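Vilteo Household Help > Cleaning and Supplies > Dispensers

Pump bottle won't prime after refill

Posted by Jana Buschmann, 7 Nov 2021

I refill pump bottles from a bulk canister of Dralla dish soap. Two of them have stopped delivering. The head goes down and comes back up slowly, but no liquid reaches the nozzle. I have rinsed both pumps under the tap with no change. The soap is the concentrated version, undiluted. The old soap from the same canister size worked for months. Is the pump worn out, or is the liquid too thick for it?
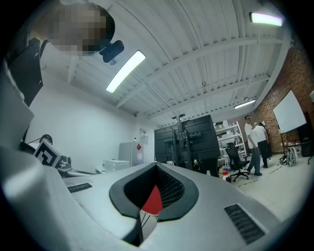 Attachment 1, J. Buschmann

I would prefer not to buy new bottles. Replacement heads from Stüber are sold only in packs of 8.

Reinhold Sperling
Member, 694 posts

Slow return of the head points to viscosity or to a sticking ball valve. Check the valve first.

Unscrew the pump and put the dip tube in a glass of warm water. Press 20 or 30 full strokes. If water comes out at the normal rate, the seals and spring are fine and the soap is the problem. If the head still drags, dried soap is holding the ball on its seat. Leave the whole pump in warm water overnight and repeat.

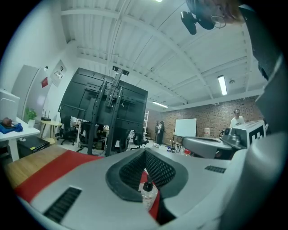 Clear bottle, black pump cap

For thick soap, dilute in a separate jug. Start with one part water to four parts soap, stir without making foam, and let it stand until clear. Check the canister label first, as some concentrates turn stringy when thinned. Fill to the shoulder only. The dip tube takes up volume, and a bottle filled to the brim will push soap out past the collar when you screw the pump down.

Also look at the cut of the dip tube. A square-cut end can seal itself against the bottom of the bottle. Cut it at an angle.
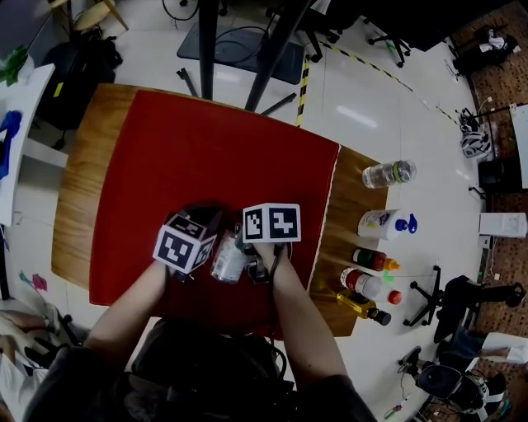 Page 2 of 2

nustard_fan

had this with hand lotion. just throw the pump out, they're not made to last. or use a squeeze bottle

Jana Buschmann

Warm water test done. One pump runs normally, so that one was the soap. The other still drags and is soaking now. Its tube was cut square, and I have trimmed it. Does the dilution ratio change if the soap is kept in an unheated utility room in December?

Reinhold Sperling

It can. Most dish soap thickens as it cools. Mix at room temperature, leave a small jar of it in the utility room overnight, and test the pump in that. Add water a spoonful at a time if needed. Make only what you will use in a few weeks, as diluting weakens the preservative.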